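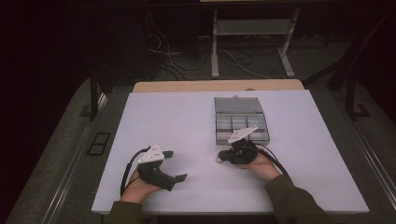

Hedegaard 24-Cell Parts Organizer, gray - three and a half months in

I've bought a lot of compartment boxes. Most of them promised to be the last one I'd need, and most of them now hold rubber bands. So when Loïc Perrin at the repair club told me the Hedegaard was "the one," I nodded and went on using my egg cartons until May, when a tray of watch screws went down the back of the radiator and I gave in.

What you get is a shallow box in gray see-through plastic with rows of little rectangular cells and a latch on the long side. No handle. The listing says it will change how you work. It's a box.

The good part first. The cells are a sensible size. My last organizer, a Varkari, had compartments so deep and narrow that I had to tip the whole thing over to get one washer out. With the Hedegaard I can put a fingertip in, press down on a screw and slide it up the wall. The corners at the bottom are slightly rounded, which helps a lot with flat washers and does nothing at all for the tiny brass nuts I use on clock dials. Those still need tweezers.

Can you tell what's in it with the lid shut? Sort of. The product page makes a big thing of "instant visibility." In daylight, yes, I can tell brass from steel. Under the lamp at nine in the evening the gray tint wins and everything looks like the same dull metal. A clear box would have been better and I can't think of any reason to tint it other than looks. I ended up sticking paper labels on the lid, the way I have with every other box I've owned.

Now the part I was most doubtful about, the dividers. The seller says nothing will travel from one cell to the next when the lid is closed. I filled one cell with 381 loose M1.6 screws (left over from a job, already counted on the supplier's bag), left the neighbors empty, latched it and carried it in a backpack on the bus to the club and back. When I opened it, four had moved next door. That's much better than the Varkari, which arrived as one mixed salad, but four is not nothing. If you only keep larger hardware in it you will never notice. If you sort by half millimeters, you'll be cross.

The latch is fine so far. It sits in the middle of the edge and closes with a proper click, and it hasn't gone white at the bend, which is how my cheap ones start to die. I would have liked two. With a single latch in the center you can lift the corners of the lid a little with your thumb, and I suspect that's how my four screws got out.

It also slides. There are no feet underneath, so on a smooth worktop it wanders off whenever you pull something out of the front row. Agathe Guérin, who does beadwork and bought hers the same week, put a square of shelf liner under it and says the problem is gone. I tried a damp cloth, and that worked too. Neither came in the package, and for the price I think four rubber dots would have been possible.

About that price. I paid more than twice what the Grarus box of the same size costs, and I've borrowed the Grarus for comparison. Its cells are a bit smaller and the lid feels thin, but it's clear, and it has two latches. The Hedegaard plastic is stiffer and doesn't twist when you pick it up full by one end. Is stiffness worth double? For a box that gets carried every week, maybe. For one that lives in a drawer, no.

A few smaller things. It smelled strongly of plastic for the first few days. The walls between cells are fixed, so long items like springs or drill bits have nowhere to go - check this before you order, as one of the photos on the listing suggests otherwise. It wipes clean easily. Superglue doesn't come off. Two of them will stack, but the top one skates around.

There are 553 reviews on the shop page and nearly all give it five stars, many of them written the day the parcel came. I'd like to hear from those people after a winter.

Three stars from me. I'm keeping it, and I'll buy a second if it drops to the Grarus price.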